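Notes on the Restemov Planner, February

The second revision of the Restemov planner entered regular use this month, and I wish to record the principal changes while the reasoning behind them is still fresh.

The earlier version treated the lid of a box as a fixed obstacle. The depth camera supplied a point cloud at the start of each run, the planner built its collision map from that single reading, and the map was not refreshed until the arm had returned home. This was adequate for open trays. It was not adequate for hinged lids, whose angle may change once the gripper makes contact. 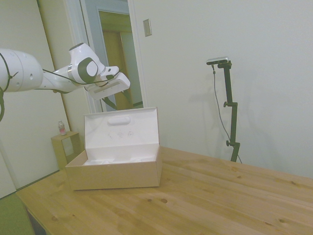
The revised version holds the lid as a separate body with one hinge and updates its angle every 200 milliseconds. Sunita Ruiz-Ortega wrote the estimator. Tavion Baptiste rewrote the approach stage, so that the gripper now pauses above the lid edge until two successive estimates agree.

We replayed 2,816 logged approaches against both versions. The new planner rejected 11 paths that the old one had accepted, and on review each of them passed through the lid. Planning time has increased slightly — a cost we consider acceptable for the present.

Two matters remain open. White interior surfaces still produce gaps in the depth data at shallow angles, and the hinge estimate drifts when the gripper hides most of the lid. Ms. Ruiz-Ortega will address the second of these first. The replay tool has been moved into the Storkberg repository, and its settings file must be updated by hand before use.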